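How to Choose a Background Color for Product Renders

Posted by Vesna Georgiou, 2020-01-31

When you make pictures of small objects for a web shop or a parts list, the background is usually the last thing you set. I set it first now. Changing it after the lights are done means doing the lights again, and I have lost whole evenings to that.

The steps below work in any 3D program that lets you pick a flat world color. The menu names in yours may differ.

What you need

A finished model, one main light, one weak fill light, and a list of every object that will share the page. The list matters. A color that suits one item may swallow the next.

Step 1. Write down your lightest and darkest items

For the Skultis catalog I had 200 models, and the lightest were plain white. The darkest were a set of black drawer pulls. Pure white and pure black backgrounds were out before I opened the program.

Step 2. Pick a middle gray

Start halfway between your two extremes. Render the lightest item, then the darkest, at a small size. If you can follow the outline of both at thumbnail width, keep the gray. If one melts away, move the gray a little toward the other and try again.

Step 3. Add a small amount of color

A neutral gray can look dirty beside warm objects. Push it slightly toward blue for reds, yellows and oranges. Push it toward tan if your items are mostly blue or green. Keep the saturation low — if a coworker calls it "the blue one," you have gone too far.

Step 4. Turn off the floor

A floor plane brings a horizon line, and the line will land at a different height in every picture. For a grid of items I leave it out. If you need a contact shadow, use a shadow catcher and keep it faint.

Step 5. Set the main light

Put it above and to one side. Check the shaded side of a white item first. It should be darker than the lit side but still easy to tell from the background.

Step 6. Lock the settings

Save the world color, lights and camera as one file and load the models into it. Sointu Halonen, who did the Bireso pages, keeps hers read-only. I copied the habit after I nudged a light by accident and had to redo 710 renders.

Step 7. Check on another screen

Laptop screens often run cool. Open a few renders on a phone and on an older monitor. Look at white items and at anything with a thin part, such as a stem or a cable.
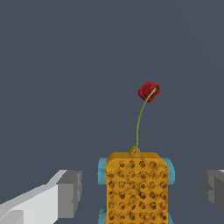
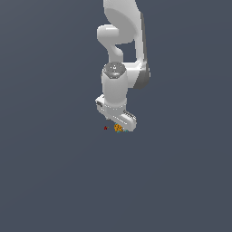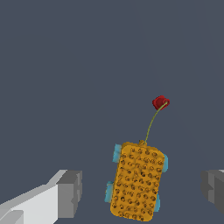
Red, white and golden-orange on slate gray.

If your pages will also be printed, order a proof before the full batch. Blue-grays tend to come out darker on uncoated paper, and I raise the brightness one step for those jobs.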